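Darkix to Release Three New Titles Under Claston Imprint in August

Darkix announced that its Claston imprint will return to a regular publishing schedule in August with three new titles. The imprint has issued only collected editions since last fall, when its last two ongoing series ended.

The first release will be Neagu, a six-issue crime series set in a river port during a dock strike. It will be followed two weeks later by Skidier, a science fiction story about a mountain rescue crew, which will run as a monthly ongoing series. The third title, an anthology of short horror stories in black and white, will be published as a single volume at the end of the month.

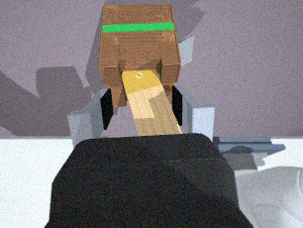

A wooden block with a bright green stripe.

According to the publisher, the opening issue of Neagu will be offered with 2 covers, and a signed edition limited to 3,000 copies will be sold through comic book stores only. Orders for the signed edition open in June and will be filled in the order received. Stores that carried the imprint's earlier series will receive order forms by mail.

Darkix also confirmed that a 522-page hardcover collecting the complete run of the imprint's first fantasy series will go on sale in the fall. The volume will include the original scripts for the opening chapter and a gallery of covers.
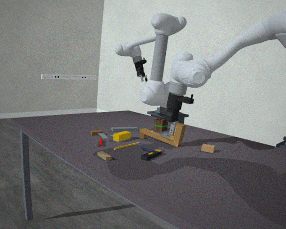 Digital editions of all monthly issues will be available on the same day as the print editions. The company stated that it has made no decision on whether to extend Neagu beyond its sixth issue. Cover prices and page counts for the August titles will be published in the next edition of the Darkix catalog.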